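Open day at Lacson, Maltham, 5 June 2019

Two of us took the train to see the new Muris trainer.

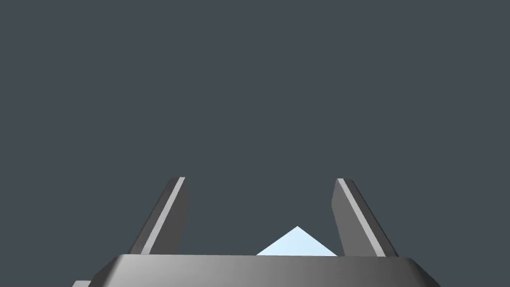
The Muris is quieter than my old one. I rode it for 14 minutes, on the virtual Skollirside climb. A climb needs some trees – my legs get bored.

Then came the resistance test.

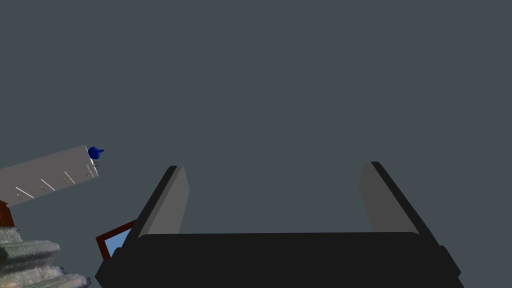

Skollirside feels too easy at the bottom, Muris owners keep writing to them, and a fix is promised.

I felt the same.

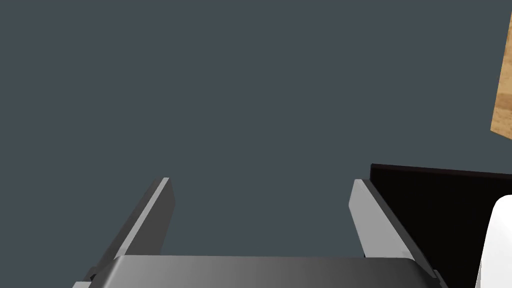
Price and waiting

Lacson did not give a price. First units go out next April,
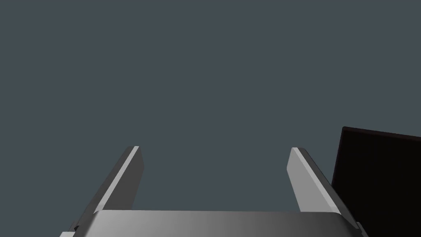
and only 40 of them, so I have put my name on the list.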